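**Household chores working group - minutes, January**

Present: Ghazala Sial (chair), Isabelle MacDonald (minutes), two colleagues from Flokdale. Start at 14:00.

**1. Last minutes.** Accepted with one change: the word "reliable" is removed from item 4.

**2. Question of the meeting: can the machine do house chores yet?** Ghazala reported on the simulated runs with the Clinier room set. The list has 8 chores. Going through a door was tried 100 times and completed 69 times. She asked that we do not compare this number with a real house, where doors are heavier and floors are not so even.

Isabelle said that kitchen chores are still the weak point. Lifting a pan is possible, but carrying it level to another room is a different matter. The group agreed to write these as two separate chores.

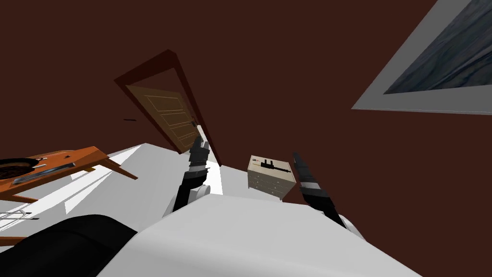
*Fig. 1. Simulated room, two-armed robot. Door partly open, table with frying pan at left, small dresser by the robot.*

**3. Discussion.** The Flokdale colleagues asked if a person could do the same work faster. Ghazala answered yes, for every chore on the list. They would still be interested in a slow machine, if it can work at night without somebody watching. Isabelle does not agree that it is ready for this - a wrong grip on a pan with food is a cleaning job for the morning.

**4. Room sets.** The Marwat set will be used next, with the same chores. Girau stays on hold until the drawer handles are corrected.

**5. Actions.**
- Ghazala: sort the 371 saved runs by type of failure.
- Isabelle: rewrite the chore list, with lifting and carrying separate.
- Flokdale: send their own list of night chores.

Closed at 15:10. Next meeting in February, same room.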